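Home | Browse | Household and Home | Kitchens | Random article | Log in

Kitchenette

A kitchenette is a small cooking area, usually with less room and fewer appliances than a full kitchen, and most often found in studio apartments, hotel rooms, offices, college dormitories and the back rooms of shops. The word is simply "kitchen" with the French ending -ette, meaning small, and it has been in everyday American use since the early twentieth century. In Britain a similar space may be called a kitchen corner or, in older rented rooms, a galley, though that last word is also used for a long, narrow kitchen of full size, and the two are easily mixed up.

There is no single agreed line between a kitchenette and a kitchen, and people who rent out rooms have been known to stretch the word quite happily in both directions. Most definitions look at what is missing. A kitchenette commonly has a sink, a short counter, a small refrigerator and either a microwave or a couple of burners, but often no full oven. Local housing rules may set their own terms, and it is always worth reading them closely before signing anything, as a room with a kitchenette may be taxed or licensed differently from one without.

Layout

The one-wall plan is by far the most familiar. Everything stands in a single row, with the plumbing kept to one end so that the pipes stay short. Corner plans are found in older buildings, where a closet or a pantry was given up to make the space, and these tend to have deep cabinets that swallow pot lids for years at a time. A third type, the closet kitchenette, sits behind folding doors and can be shut away when company comes.

In the town of Nitden, the Manríquez apartment house is often mentioned by local historians for its early use of the closet type. The building had 61 units when it opened, each with a sink, a gas ring and a drop-down shelf that served as both counter and dinner table. When the nearby Kuvov Hotel was divided into 134 furnished rooms, its owners borrowed the same plan, and 41 of those rooms still keep their folding doors.

Use in offices

Shared kitchenettes in workplaces are mainly used for coffee, washing up and warming lunches. They generally do without burners, which makes them cheaper to fit and easier to ventilate.

See also: Galley kitchen; Hot plate; Studio apartment; Wet bar

Reader comments (3)

cliltuvden_gal: I grew up in Cliltuvden in a place with the folding doors, and my mother cooked a whole holiday dinner in there every single year! Lovely to see it written up.

PotLidPete: The corner cabinet part is so true. We found a waffle iron in ours when we moved out.

mapleandmoss: Could somebody add a bit on storage? I'm fixing up a rental and would love some ideas. 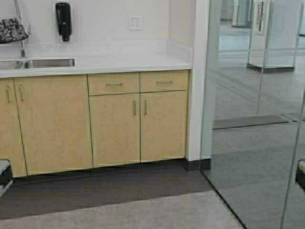

What is the difference between a kitchenette and a wet bar?

A wet bar has a sink and is meant mostly for mixing and serving drinks, while a kitchenette is set up for making at least simple meals, so it will usually have a microwave or burners as well as a refrigerator.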